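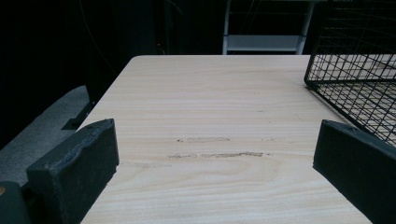
Scuffed Laminate: Tabletop Wear at the Figueiredo Workroom

Text and picture notes by Filipa Amaral

The tables in the Figueiredo workroom were bought as a set from the Drunon range and have been in daily use for five years. The tops are particleboard with a decorative laminate on the face and a plain backing sheet underneath. The face has a pale wood-grain print. Nothing in the room is solid wood, and cleaning or repair methods meant for wood do not apply. Waxes, oils and tinted stains sit on top of the laminate and come off on the next person's sleeve.

This page records surface wear only. Loose legs, swollen edges and lifted banding are on the furniture repair page.

Marks near the center of the top

Two horizontal scuffs, parallel to the grain and to each other. The upper one is short, thin and pale. The lower one is longer and darker, a broken line of grayish patches reaching further right.

Position and direction

Both marks follow the direction of the printed grain. A scuff that runs with the grain is harder to see from a standing height than one that crosses it, and wear of this type often gets written down late. Check a top with the eye close to the surface and a lamp held low at one side. Change the side and check again.

Color of the damage

Gray-brown against cream and tan. The laminate looks rubbed away along both streaks. On a printed laminate the pattern is a thin sheet under a clear wear layer. Dirt on the wear layer wipes off. Once the print sheet is gone the color underneath shows, and no cleaner brings the pattern back.

Specks to the right

A few faint gray specks lie to the right of the scuffs. Specks of this size are logged with the nearest larger mark and do not get their own line in the record.

Knots and swirls

The oval swirls in the grain are part of the print. They get reported as stains several times a year. Before reporting one, look for the same swirl elsewhere on the top or on another table from the set. Printed patterns repeat.

Wire mesh basket

The black wire mesh basket stands directly on the tabletop, toward the far right. Wire baskets should be lifted when they are moved. If one has to stay on a laminate top all the time, put felt or thin cork under it. Rubber feet are a poor choice on light colors, as some rubbers leave a yellow-brown ring that will not clean off.

How to tell a deposit from real wear

1. Wipe the mark with a damp cloth and a drop of dish soap. Dry it.
2. If the mark is still there, rub it lightly with a white pencil eraser. Rubber and pencil deposits usually lift at this step.
3. Put a little rubbing alcohol on a clean cloth and wipe once. Check the cloth. Color from the mark means a deposit. Color from the pattern means stop.
4. Run a fingernail across the mark at a right angle. A step or a rough feel means the wear layer is broken.
5. Write down the result and the table number.

Do not use a melamine foam block on these tops. The foam is a fine abrasive and leaves a dull patch that shows up in low light.

Repair

For a broken wear layer the workroom uses Boketti laminate paste, shade 55. It is the closest match to the tan bands in the grain and slightly too dark for the cream ones. Press it in with a plastic spreader, level it, and leave it overnight with nothing on the table. The paste fills the low spot and keeps water out of the board. It does not copy the grain, and a long repair will read as a plain stripe.

Several short patches look better than one continuous fill. For a broken line of wear, fill each patch separately and leave the sound laminate between them alone.

A new top from the Grullton supplier was last quoted at 2,390 for the full set, delivery included. Single tops are not sold in this pattern any more. For that reason a top is replaced only when the board has taken in water or the surface catches on paper and cloth.

Record

Surface checks are done in January and after any large sorting job. Entries give the table number, the position of the mark, its direction relative to the grain, and the result of the nail test. Length is measured with a steel rule laid next to the mark, never on it.

Comments (3)

Waraporn Boonchu
We have the same range in a darker print. Alcohol was fine on ours but the edge banding went cloudy, so keep the cloth away from the edge. Does shade 55 yellow over time?

Filipa Amaral
Waraporn, slightly. The oldest fill in the room is a bit warmer than it was. I would not redo it for that. Good point on the banding, I will add it to step 3.

benchtop_ray
Step 4 needs a warning. My nail test took a flake off a spot that was only cracked. I use the edge of a plastic card now and press less. Also, felt under wire baskets collects grit, and the grit does the scratching. Shake it out when you wipe the table.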